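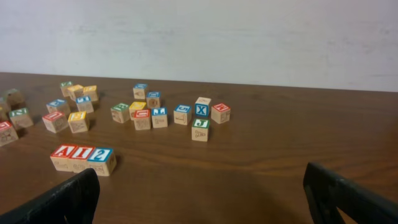
Back on the blocks

October 2022

Wooden alphabet blocks. Everyone had them, everyone's mum gave them away. Now they're back and grown-ups are buying them, which is where Ayten Akbulut comes in. She sells old toys from a narrow shop called Barketti and can't keep a full set on the shelf past teatime.

"People come in for a jigsaw," she says. "Then they tip the blocks out and that's it, half an hour gone."

Her oldest set is from 1952. Paint mostly chewed off. Not for sale, don't ask. The newer ones go quickest, bright borders, letter on one face, little drawings round the sides.

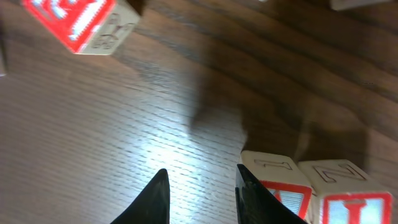
Cream faces, cut letters, and a thick red border on the nearer block.

So what do you look for? Weight first, says Gülizar Şimşekoğlu, who mends toys two doors down. Then corners. A good block has its edges just taken off so it stacks but doesnt bite. She keeps spares in a biscuit tin and will match a missing letter if you bring her the rest. 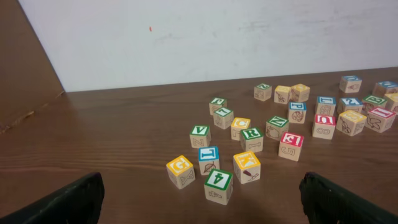

Storage is where it all falls apart. The box splits by March, the lid goes missing, and you're left with a drawstring bag and a sore foot. Akbulut sorts hers by colour, not alphabet. Yellow G, K and C in one pile, the green V with the other greens, done in a minute. Small children can help with that long before they can spell. Gülizar thinks this is cheating and has said so.

Spelling, mind you. One set won't get you far. Try a long name and you run out of vowels

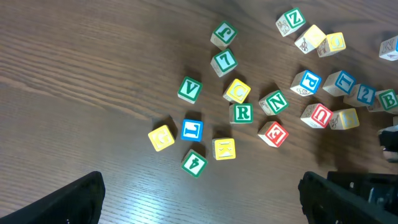 or you've only the one S, so most familes end up with two sets tipped in together. Fine by Akbulut. Wipe with a damp cloth, never soak, dry them well apart. And check under the sofa before you ring her about a missing Q.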